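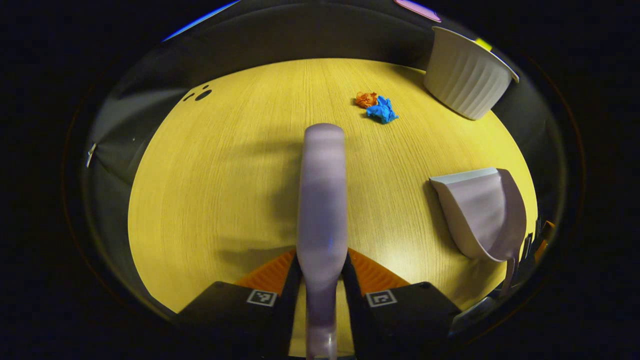

Liste : compta-assoc-technique
Objet : Re: Migration des archives de la liste, encodage et fils cassés
Date : septembre 2018

Bonjour,

Je réponds dans le corps du message, en coupant ce qui n'appelle pas de commentaire.

> J'ai importé l'archive mbox complète sur la machine de test (Serkham).
> L'import se termine sans erreur mais une partie des messages anciens
> s'affiche avec des caractères de remplacement à la place des accents.
> Est-ce que le fichier source est déjà abîmé ou est-ce l'import ?

Les deux cas existent. J'ai repris le fichier d'origine et comparé octet par octet avec l'export de Serkham.

Premier cas : messages déclarés en us-ascii alors que le corps est en ISO-8859-1. L'ancien client Nekano, dans sa configuration par défaut, n'écrivait pas de charset dans l'en-tête Content-Type quand le message partait en texte simple. L'importateur applique alors la valeur par défaut de la norme et remplace tout octet supérieur à 127. Le fichier source est intact, on peut tout récupérer.

Second cas : messages passés par la passerelle Skimitz avant son remplacement. Le huitième bit a été supprimé au transport. Un « é » (E9) est devenu un « i » (69), un « à » (E0) est devenu une apostrophe inversée (60). L'information est perdue dans la source. Une correction par dictionnaire est possible en théorie, je ne la recommande pas : elle modifierait des citations, des extraits de journaux et des noms de comptes sans moyen de vérification.

> Combien de messages concernés ?

Quelque 3 000 pour le premier cas, 19 pour le second. Je propose de laisser ces derniers en l'état et d'ajouter un en-tête X-Archive-Note qui signale l'altération.

> Pour les fils de discussion, je constate que beaucoup de réponses
> apparaissent comme des messages isolés. L'ancien affichage les
> regroupait correctement.

L'ancien affichage regroupait par objet normalisé (suppression de « Re: », « RE : », « Réf. : », « Tr: », espaces multiples). Le nouveau ne lit que In-Reply-To et References. Or le webmail Fragkou n'a jamais transmis ces champs. Toute réponse envoyée depuis Fragkou ouvre donc un nouveau fil.

L'option de repli sur l'objet existe dans le nouveau moteur mais elle est désactivée. Je l'ai essayée sur une copie, avec une fenêtre de 7 jours entre deux messages de même objet. Le résultat est correct pour les discussions ordinaires. Il reste mauvais pour les objets génériques : « Question », « Clôture », « TVA », et les messages sans objet, qui se retrouvent tous dans un même fil s'ils sont proches dans le temps. J'ai donc constitué une liste d'exclusion, à relire avant l'import définitif. Elle est dans le dépôt, fichier exclusions.txt, un objet par ligne, comparaison insensible à la casse et aux accents.

Attention à l'espace insécable devant les deux-points. Certains clients français l'insèrent dans « Re : » et l'expression régulière livrée avec le moteur ne la reconnaît pas. Il faut remplacer

^(re|tr|fwd?):\s*

par

^(re|réf\.?|tr|fwd?)[\s\xa0]*:[\s\xa0]*

et appliquer l'expression en boucle jusqu'à stabilité, à cause des « Re: Re : RE: ».

> Les séparateurs « From » me posent aussi problème, j'ai des messages
> coupés en deux.

C'est un défaut classique du format mbox. Une ligne de corps qui commence par « From » suivi d'une espace doit être protégée par un chevron à l'écriture. L'ancien gestionnaire de liste ne le faisait pas pour les pièces jointes en texte. Les moitiés orphelines se repèrent facilement : elles n'ont ni Message-ID ni Date. Le script de contrôle les recolle au message précédent si la ligne de séparation ne contient pas de date valide, sinon il les écrit dans un fichier à part pour examen manuel.

> Faut-il conserver les adresses en clair ?

Non. L'archive publique doit masquer la partie locale. L'archive réservée aux abonnés peut la garder, c'était la pratique jusqu'ici. Le masquage doit aussi porter sur le corps des messages, en particulier sur les lignes d'attribution du type « Le ..., untel@... a écrit : », que le moteur ne traite pas. J'ai ajouté une passe après l'import. Elle ne touche pas aux Message-ID, qui contiennent aussi une arobase et dont dépend la reconstruction des fils.

Ordre des opérations pour l'import définitif :

1. gel de la liste (mode modéré, file d'attente conservée)
2. copie de la source en lecture seule, somme de contrôle
3. réparation des séparateurs
4. déclaration du charset pour les messages du premier cas
5. import par lots de 1 000 messages, index désactivé
6. reconstruction des fils, puis de l'index
7. masquage, puis vidage de la file d'attente

Ne pas inverser 3 et 4. La détection du charset se fait par message entier et donne un résultat faux sur un message tronqué.

Les anciennes URL contiennent un numéro séquentiel qui va changer. Je peux produire une table de correspondance à partir des Message-ID, sauf pour les doublons, où je garde la première occurrence. Il me faut pour cela l'ancien index HTML de janvier ; la copie que j'ai s'arrête avant. Si quelqu'un l'a encore sur un disque, merci de le déposer au même endroit que les scripts.

Remarques sur exclusions.txt à envoyer sur la liste, pas en privé.

Cordialement,
L'administration de la liste

--
Pour se désabonner : envoyer un message vide avec « unsubscribe » en objet à l'adresse de gestion de la liste.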